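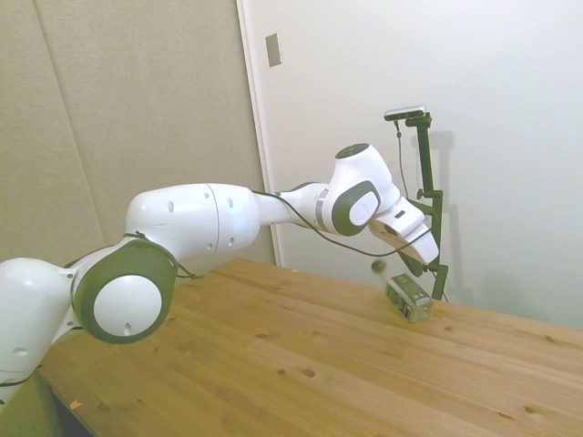 A small clear container at the back of the table, close to the wall.

Pine tabletops are back. Or never left, depends who you ask. What has changed is what people put on them: see-through stuff. Clear boxes, milky bottles, lidded tubs you can read from across the room.

I spent a Saturday on this for the storage issue and came home with 8 containers I didn't need. Fine.

First stop, Pondstead, the homewares barn out past the rail yard. Whole back wall is clear plastic. The little rectangular boxes go first, by lunchtime most weekends. Cheap, they stack, and you can see when you're out of something. Downside — fingerprints. Also every scratch shows, and teh lids crack if you put them through a hot wash. Hand wash. Mild soap. Don't use the green side of the sponge.

Size matters more than looks. Measure the shelf before you go. A box 115 millimeters deep sits nicely at the back of a worktable and leaves the front clear for actual work. Go deeper and you start losing things behind things.

Small round items are the real test. Buttons, beads, dried figs, marbles. They roll, and on a bare table with any slope at all they roll off. Get a box with straight sides, put it against the wall, drop them in from above. Done. 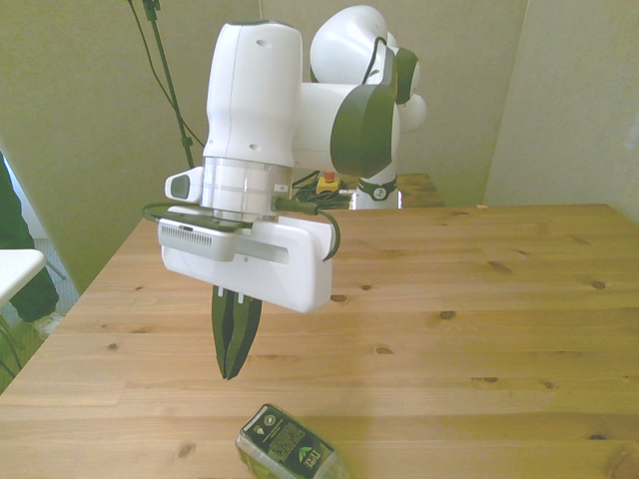 Knots, grain and plank seams, with a translucent bottle on its side in the foreground.

Now the table. Soft pine dents if you look at it wrong, and I still like it better than anything else at the price. The Fedance plank top is 685 dollars unfinished, a lot for a wood you can mark with a thumbnail. Ollotetti does a smaller one with fewer knots, smoother, a bit boring. I'd take the knots. They hide coffee.

Oil it twice the first month and then leave it alone. Wipe along the seams, not across, or crumbs pack down in there and you'll be at it with a toothpick.

Bottles are harder to love. Squeezy translucent ones tip over when they're nearly empty and there's no fixing that. Patwary sells a heavy-bottomed version that stays up better, 90 cents more per bottle. I bought two. One already leaks at the cap, so keep you receipt.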